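Koltine two-arm table cell, reviewed after a winter of daily use

We bought the Koltine table cell to replace an older single-arm bench that needed a service call every few weeks. It comes as a kit: two arms, two grippers, one white table, the cable sets and a controller that fits under a desk. The trays and bins are up to you. We have used it for sorting and clearing packing waste since January, and this review is mostly about setup and upkeep. The software deserves its own page.

Setup

Mircea Nistor and I did the first install on a Tuesday. The manual says one person can manage. I would not try it alone, mainly on account of the arm bases, which have to be held level while the bolts go in. Everything else is within reach of anyone who can read a torque wrench.

The table arrived flat and stayed flat. The gripper coupling is a metal ring, and the three screws we had to deal with were a decent size. My one complaint is the cable guide. It tells you to clip the gripper cable tight against the wrist, and when we did that the joint pulled on the connector at full turn. We redid it with a wide loop and have had no trouble from it. Rodica Bălan at Devero, who sold us the kit, told us she sets hers up the same way.

Calibration took longer than the bolting. You teach each arm 14 points on the table, then run a check. If the check fails you start over from the first point, and it does not tell you which one was wrong. We failed twice. The cause was a slightly loose base on the left arm, so do check that first.

Upkeep

The service interval is 700 hours. We did the first one at the proper time and it was mostly wiping, looking over the cables and going around the wrist screws. Two of those had backed off a little. I now check them weekly with the arm parked, and I wait for a steady green light at the wrist before I start the next run.

Finger pads wear faster than anything else. Paper is harder on them than I expected. Our first set went 332 hours before crumpled sheets began to slip. Replacements from Bratu fit and cost less than the Koltine ones – the Hisley pads did not fit at all, whatever the listing says.

After any work on the grippers we run the same short test with brown packing paper, one arm on the paper and the other parked over its tray. It shows a weak grip right away.

Things I would change: a check routine that names the bad point, longer gripper cables, and a printed wiring sheet in place of the tiny diagram inside the lid. None of that would stop me from buying it again. Four stars.
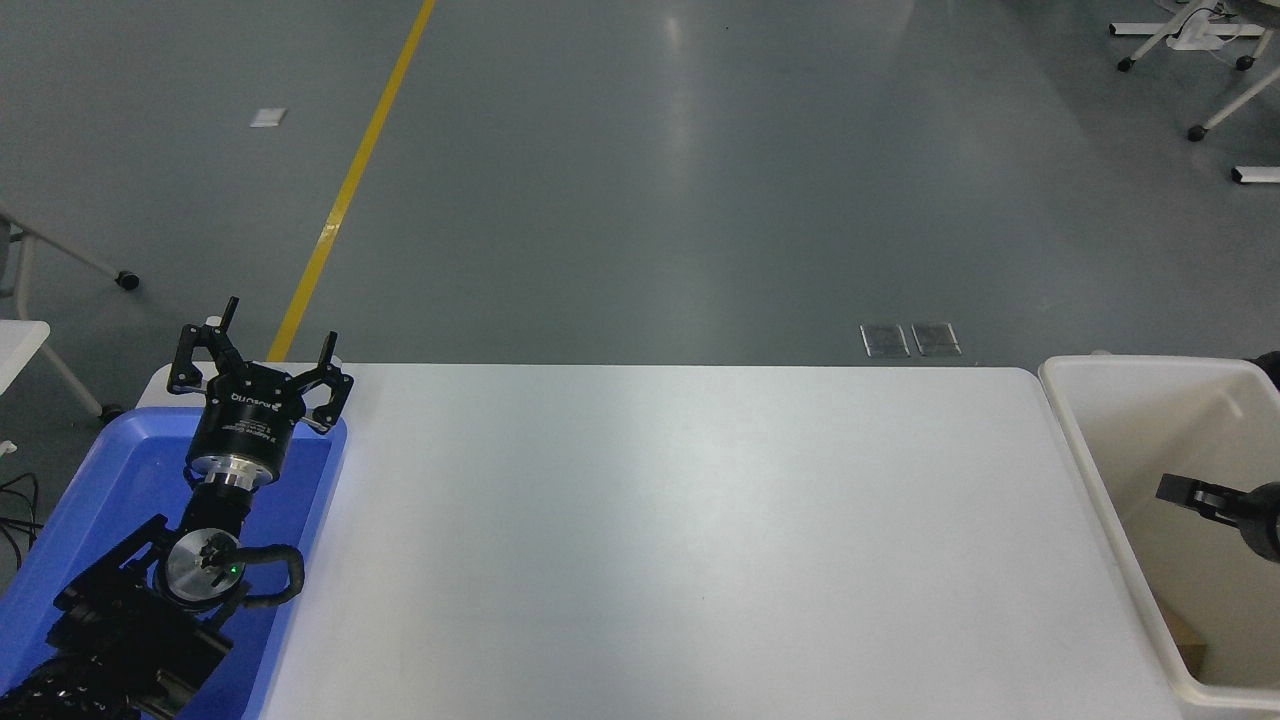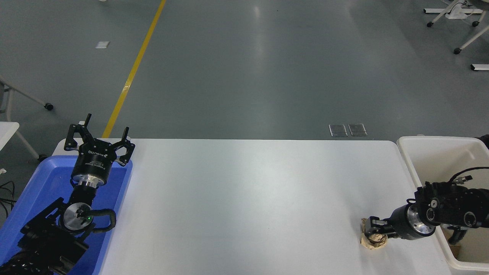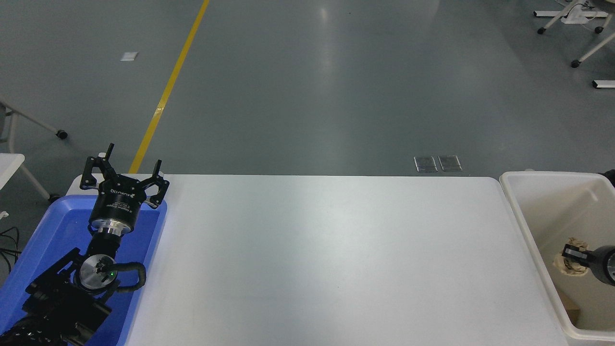

The cell with the left gripper over the blue tray and the bin at the right. Second photo: the right gripper closed on the paper at the table.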